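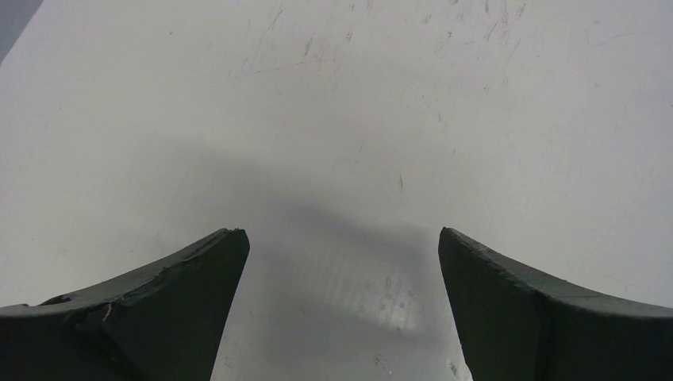 Open gripper fingers above a white work surface, seen from the wrist. The upper edge of the left finger is worn.

Fingertip inspection practice (also called finger care practice, or in some workshops the Tarkach rule) is a set of working rules for checking, cleaning and replacing the fingers of a robot gripper. It is used mainly in small laboratories and light assembly shops, where the fingers are often made on site and do not come with a maintenance plan from a supplier. The practice covers the fingers themselves, the surface they work over, and the written record that connects the two.

Name and origin

The name Tarkach comes from the workshop where the rules were first written down as one sheet of paper. The sheet was prepared by Mikkel Bundgaard, at that time a technician responsible for four table-mounted arms. The first version had only 9 lines and dealt only with cracks. A second version, finished in February of the following year, added the rules on cleaning and on the work surface. The company Utura later took over the text for its own training and gave it the numbering that most users follow today.

The practice is not a safety standard. It does not replace a risk assessment, and it says nothing on guarding, speed limits or emergency stops. Workshops which use it are expected to have these things in order already.

Scope

The rules apply to parallel grippers with two fingers, with or without a soft cover. Suction cups and hands with several joints are left out. The Choi supplement, a shorter text used together with the main rules, extends them to grippers which carry a camera at the wrist. It asks that the fingertips are visible to the camera when the gripper is fully open, so that the operator can compare their condition from one day to the next without taking anything apart.

Classes of wear

Wear is divided into four classes.

Class 1 is change of surface only. The finger has light scratches, pale specks or a shine along the rim, but the shape is the same as when it was new. No action is needed.

Class 2 is loss of material at an edge that does not touch the object. Chips and frayed areas on the upper or outer edge belong here. The finger may stay in use, but the place must be written in the record with a short note on its size.

Class 3 is any line or opening which may be a crack, also when it is far from the tip. The finger must be taken off and bent lightly by hand under a good lamp. If the line opens, the finger goes to class 4. If it does not, the finger may return to use and is checked at the start of every shift.

Class 4 is damage at the gripping face, an open crack, or a loose mounting screw that cannot be tightened. The finger is replaced.

A common question is whether one finger may be replaced alone. The main text says no. Two fingers of different age do not close in the same way, and the older one usually has a slightly rounded face. The Choi supplement permits it when the pair has made fewer than 200 closings, which in practice means a finger that was damaged by accident soon after it was mounted.

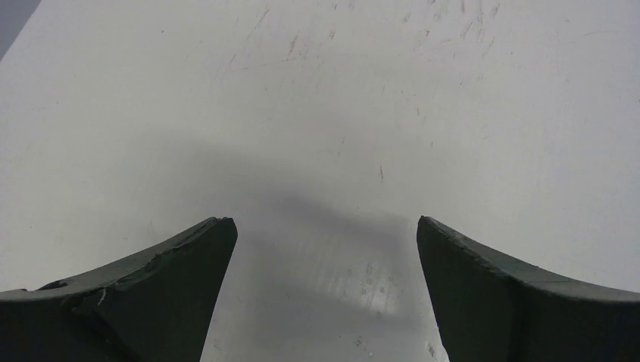 The start-of-shift check is done with the gripper fully open and standing still above the work surface. The operator looks first at the two tips and confirms that they are at the same height. After this come the upper edges, then the mounting holes, then the inner faces. The last step is to close the gripper slowly on a strip of paper and pull. The paper should hold with the same force on both sides.

Service life

The main text gives a limit of 4000 closings for printed fingers, after which the pair is replaced even if it looks good. This number has been criticized. At the Brarnach test shop, users found it too strict for slow work with light objects and too generous for work with metal parts. The present version keeps the number but allows a workshop to set its own limit, if the records from at least four earlier pairs support it.

The work surface

The surface is part of the inspection because marks on it may tell something about the fingers. New scratches in one direction can mean that the tips are set too low. Small dark particles can be dust, but they can also be material from the fingers, and they should be looked at before they are wiped away. The surface is cleaned with a damp cloth at the end of the shift. Strong solvents are not allowed on coated tables.

Glare is treated in a separate paragraph. Where a lamp reflects in a glossy table, the bright spot may hide small objects from a wrist camera. The rule asks for the lamp to be moved or covered with a diffuser. Matte paint on the table is permitted but not recommended, as it wears off and leaves particles.

Records

Each pair of fingers has its own card, on paper or in a file. The card states the material, the date of mounting, the number of closings at each check and the class given. When a pair is thrown away, the card is kept together with the card of the pair that follows it.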